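Procurement and Evaluation Forum
Board: Service and Benchtop Automation
Topic: Pevari tabletop manipulation kit with wrist camera — evaluation notes
Tags: grippers, wrist camera, light objects, fabric, support contract

Posted by JBouchard_Facilities
5 July 2022

Colleagues,

Our department has been asked to recommend whether the Pevari tabletop kit should be placed on the approved equipment list for the coming year. I submit our notes for comment before the recommendation is signed. The kit as quoted to us consists of the arm, a two-finger gripper, a camera mounted at the wrist, the control unit and one year of remote support. The training package is quoted separately, and we did not take it.

The evaluation was limited to light household and office items on a white table. We did not test metal parts, glassware or anything with liquid in it. Members who require those categories should not rely on this report.

Installation was completed by our own staff. The written guide is adequate for the mechanical work and weak on the network settings. Section 4 of the guide refers to a menu that does not exist in the software version supplied with our unit. Support answered our question the next working day and sent a corrected page.

The first category was disposable paper cups. A paper cup deforms under very little pressure, and the default grip force supplied with the kit is too high for it. The setting must be lowered in the configuration file before any work of this type begins. The wrist camera gives a usable view of a cup at the edge of its field, although small print on the side of the cup is not reliably legible.

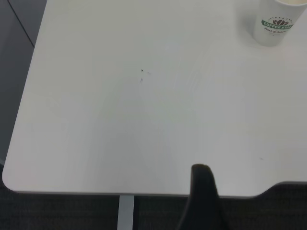

After the force setting was corrected, our objections in this category were confined to the approach path. The planner prefers to come in low across the tabletop, and on a narrow table this leaves limited clearance. We would ask the vendor to make the approach height adjustable from the main screen. At present it requires a change to the same configuration file and a restart of the control unit.

I will report on fabric items in a separate message below. Comments on the above are welcome in the meantime.

Josée Bouchard

Reply from ciobanu_lab

Thank you for the detailed notes. Our unit was delivered in the same configuration, and I can confirm the error in Section 4.

I must respectfully disagree on the matter of grip force. The default value is stated on the first page of the configuration chapter, and the chapter instructs the user to review it for each class of object. I do not consider it a defect that a general setting is unsuitable for a paper cup. A buyer who skips the chapter will have the same difficulty with any gripper on the market.

On approach height I agree entirely. We raised the same request and were told that it was under review.

Reply from JBouchard_Facilities

I accept the correction in part. The chapter does contain the instruction. My concern is that the product sheet lists disposable cups among the supported items without any qualification, and a purchasing officer will read the product sheet and not the chapter. I will revise the wording of our report from "defect" to "condition of use."

Reply from Narkurix_Integration

For the record, our firm installs competing equipment and also services Pevari units under contract. Readers may weigh this comment accordingly.

The question of legible print is sometimes raised by clients who expect the wrist camera to serve as an inspection camera. It is intended for locating an object and guiding the fingers. If the application requires reading a label, a second fixed camera should be budgeted from the start. Adding one later requires a new calibration and, under the standard terms, a paid support visit.

Reply from JBouchard_Facilities

That point should be in the vendor's literature. May I ask whether the visit is charged at a fixed rate?

Reply from Narkurix_Integration

The visit is charged by the half day, with travel billed separately. I would advise obtaining the figure in writing, as it differs by region.

Reply from hanitex_ops

Our interest is in textiles, and I would ask that the fabric results be given in more detail than the cup results. We process small cloths and towels, and two earlier systems were returned to their vendors on this point alone. Both performed well with rigid items during the sales visit. Neither was acceptable once cloths were presented as they come out of a bin.

Reply from JBouchard_Facilities

The fabric portion follows, arranged by the order of work we recommend to any member repeating the evaluation.

1. Prepare the surface

Use a plain, light-colored surface and remove everything not under test. The segmentation software separates a dark or strongly colored cloth from a pale table without adjustment. We would not expect the same from a white cloth, and the vendor makes no claim in that regard.

2. Select the point of contact

The software proposes a grasp point, and the operator may accept it or move it. For a cloth with bound edges, we recommend moving the point to the binding or to a corner. A small tab or loop, where the cloth has one, offers a further choice. Do not smooth the cloth beforehand. A rumpled edge is the ordinary condition in service, and results from a flattened cloth have little value to a purchaser.

Confirm the proposed point on the live wrist view while the fingers are still clear of the fabric. The view is somewhat soft at close distance, and the operator should allow for this when judging the edge. 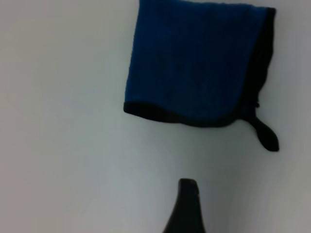 3. Lower the fingers and close

Reduce the closing speed before the first attempt. At the supplied speed the fingers tended to push the fabric ahead of them. The fingertips are blunt, and thin material lying flat is difficult for them. The vendor offers a narrower set as an accessory, which we did not purchase and cannot assess.

4. Lift and release

Raise the cloth straight up before any sideways travel. Release was dependable in our work, with the exception of cloths having a raised texture, which occasionally remained on one finger.

5. Record the outcome

The kit's own log records a grasp as successful when the fingers stop short of full closure. With thin fabric this measure is unreliable. We kept a written record by hand, and we recommend the same to others.

Reply from hanitex_ops

Item 5 is of considerable importance to us. If the log cannot be trusted for thin fabric, the service level in the support contract cannot be measured, as the contract refers to the log. Has the vendor been asked about this?

Reply from JBouchard_Facilities

The vendor has been asked. The reply states that a revised measure using the wrist camera is planned for August. No commitment was given that it would be supplied under existing contracts.

Reply from ciobanu_lab

I would not withhold approval on that basis. The log is a convenience. Our group has never relied on it, and the arm itself has been sound. A recommendation that turns on one field in a log file appears to me disproportionate.

Reply from hanitex_ops

With respect, a research group may set the log aside. An operator paying for a service level may not. We would decline to sign until the contract language is amended.

Reply from JBouchard_Facilities

Both positions will be recorded. Our draft recommendation is now as follows: approval for rigid and semi-rigid light items, subject to review of the grip force setting before use; provisional status for fabric items, pending the revised measure and written confirmation that existing customers will receive it. The narrower fingertips and the fixed camera will be listed as optional items with no opinion expressed.

Members wishing to have a dissent attached should send it to me by private message. Please include your contract type and the software version shown on the control unit.

Reply from Narkurix_Integration

The software version appears under System, then Support. On older units it is printed only in the startup log.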